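Skumemach Help > Homebuilt > Grippers and hand tools

Hand-held grippers lose tracking when I wipe things. Is it my cubes?

Posted by drarov_bench

I'm putting together a pair of hand-held grippers in our shared workshop, the kind where you squeeze a handle and the jaws close, with a printed marker cube on each one so the software knows where it is. Chores are the goal. I have been told by everyone I live with that I could also do chores with my hands.

Picking and placing works fine. Wiping doesn't. The job I picked is a chair: one gripper steadies the seat, the other holds a cloth and rubs along the edge. As soon as I get into the corner where the seat meets a spindle, the right-hand pose starts to jump. In the log for Monday's session the tracker threw out 200 poses out of 1000, nearly all of them from the right hand and nearly all while scrubbing. The left hand just sits there being perfect.

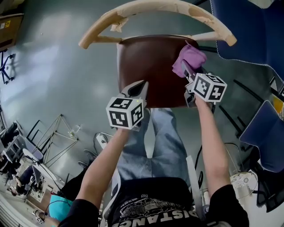 I've swapped the cubes left to right and the trouble stays with whichever hand has the cloth, so I don't think it's a bad print. I've also turned the exposure down, which made the log look better and the video look like a coal cellar. Camera is on my head, I work sitting down, and the cubes are plain paper markers glued to white plastic. Before I reprint everything at twice the size and end up with something like a pair of dice on sticks, is there anything else I should try?

3 replies

Shivam Jaiswal

Swapping the cubes was the right test and it already told you most of it. The cube is fine. What changes between your two hands is motion and angle, and scrubbing gives you bad doses of both.

Start with blur. A quick back-and-forth smears the black and white squares into gray, and the detector can't find corners in gray. Keep the shorter exposure and buy back the brightness with a lamp off to one side. Put it off to the side, please. I aimed mine straight down over the work and spent an evening tracking a very bright reflection of a lamp.

Then angle. When you reach into a corner your wrist rolls, and at some point the camera has one face of the cube nearly square on and the others as slivers. With a single flat face the solver can flip between two answers that look equally good to it, and that's a jump, as opposed to a dropout. Open your log and look at whether the position is missing or whether the orientation snaps over and comes back. If it snaps, remount the cube turned a bit on the handle so you see two or three faces in your normal wiping pose. I did mine with a wedge cut from a doorstop. It has been temporary since February.

Last thing, check that the cube isn't flexing on its mount. Pushing a cloth along an edge puts a sideways load on the jaws that you never get when you're lifting a block. Hold the handle in a vise, lean on the jaws with a rag, and watch the cube. Mine moved. I had blamed the software for three weeks and said some things to it I regret.

I would leave the size alone until you've done those.

mittal_garage

just buy the Cendidex mounts, they come with the markers already on. no idea if they fit your handles. I didn't have this problem but I also never wiped anything

Rung 807

Agree with most of what Shivam says, but nobody has mentioned the cloth. Bunch it up too big and it rides up in front of the cube on every stroke, and no exposure setting is going to see through a rag. Use a smaller piece, folded, with the tail tucked under the jaws.

Also, slow down. I know you want it to look like real wiping. Do a few sessions at half speed first and see whether the rejects go away. If they do, it's blur and you've saved yourself the vise business. If they don't, go straight to the cube mount.

And check your glue. Paper markers lift at the corners once you've been handling them for a while, and a lifted corner is a bent square as far as the tracker cares. I switched to printing on sticker sheet and pressing it down with the back of a spoon.

Comment from drarov_bench

It snaps. Orientation goes over and comes back, just as described, so I've turned the right cube on its mount using a folded business card and some tape. First run tonight had far fewer rejects. Still a few in the tight corner by the spindle, and I can feel the mount give a little when I push, so the vise is next. The lamp is on the side. Smaller cloth too.

Comment from Shivam Jaiswal

Use something stiffer than a business card before you log anything you want to keep. The doorstop was from the hardware store, if you want to do it properly.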